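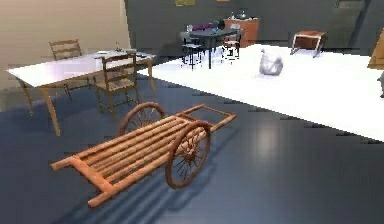

A simulated room with a wooden handcart parked on the floor and a plastic bag lying farther in.

News Opinion Work Home Tech Archive

Opinion > Machines > Household

The bag on the floor
By Fumiko Kikuchi
January

I have spent a good part of the winter reading claims about household robots, and most of them skip the bag on the floor. By that I mean the small stray thing that has to be dealt with before the real chore can start. A person coming into a room to sweep it picks up the bag on the way to the broom closet and never counts it as work. A machine has to notice the bag, decide that it is trash, find some part of it to grip, and then know where trash goes in this particular house.

My view is that machines can't do household chores yet in the sense most people mean. They can do pieces of chores. Some of the pieces are impressive, and a few are already worth paying for. But a chore is a chain, and the chain still breaks in ordinary places.

Shop floors are further along, and it's worth being clear about why. I toured the Turkmont packing plant last year with Montri Sombatkul, who ran the night shift there for 12 years. The machines at Turkmont lift, wrap and stack all night with very little help. The pallets are one size and the aisles are painted. Anything that doesn't belong on the floor gets cleared before the shift. Montri told me that most of his stops came from loose wrap and from carts left in the wrong aisle. A cart could be an inch over the line and somebody would have to walk down and move it.

A house is all carts over the line. Chairs get pulled out and left that way. Somebody puts a bottle on the table, then a few papers, and by evening the table needs sorting before it can be wiped. None of this is disorder by human standards. It's how a room looks when people use it.

The companies know this, and so a great deal of practice now happens in simulation. A simulated room costs little to mess up and nothing to clean. You can run the same task all night, move one chair, and run it again. I think this is a sensible way to work, and I don't agree with people who call it playing video games. Pilots train in simulators too. The trouble is with how the results get reported.

Last fall a firm called Prundach put out a figure of 79 percent for its tidying system. That was the share of simulated tasks finished without help, and the firm said so plainly enough in its own report. By the time it reached the newspapers it had become a machine that could do 79 percent of your housework. Those are very different statements. A plastic bag in a simulator has whatever weight and stiffness somebody gave it. A real one sticks to itself, slides on a smooth floor and moves when you walk past. Soft things remain hard for robots. Bags, towels, fitted sheets and socks make up a large share of what needs picking up in a home.

Then there is getting around. Think of what an ordinary kitchen asks before any food is touched. There's a door that may be open, shut or halfway. There are handles at different heights, and some run up and down while others run across.
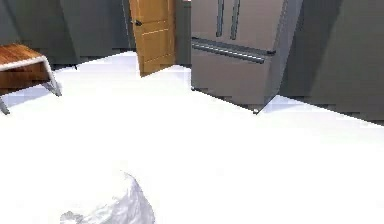
Refrigerator, open door and small table in the simulated room, with the robot's gripper at the bottom.

A refrigerator door is a fair test, and I'd like to see it used more. The seal holds until it lets go all at once. The door swings through a wide arc, so whoever is pulling has to back up while keeping hold of the handle. A freezer drawer is a different motion again. People learn both as small children. A robot that has learned one refrigerator has to show it can manage the neighbor's, and few public tests ask for that.

I watched a machine from Hirose do the job in a real apartment kitchen. It opened the door, took out a carton and set it on the counter. It did this well. It also took around 5 minutes, and an engineer stood within reach the entire time. My mother, watching with me, asked whether it could put the carton back. That day it wasn't set up to.

What would change my mind? I would want a machine left alone in a house it has never seen, with the people who live there going about their day. Ask it to clear the dining table and pick up the floor. Count a run as a success only if everything ends up where the family would have put it. I would accept slow. I would accept a machine that stops and asks, as long as it doesn't ask more often than a teenager.

Brillia, which rents cleaning machines to small hotels, comes closest to selling something I'd call honest. Its contract lists 2 tasks, floors and bathroom mirrors, and says staff must clear the room first. Hotel managers I've spoken with like it. They still pay a person to clear the room — and that person is doing the part I have been writing about.

I'd buy a machine on those terms for my own floors. I would still be the one picking up the bag.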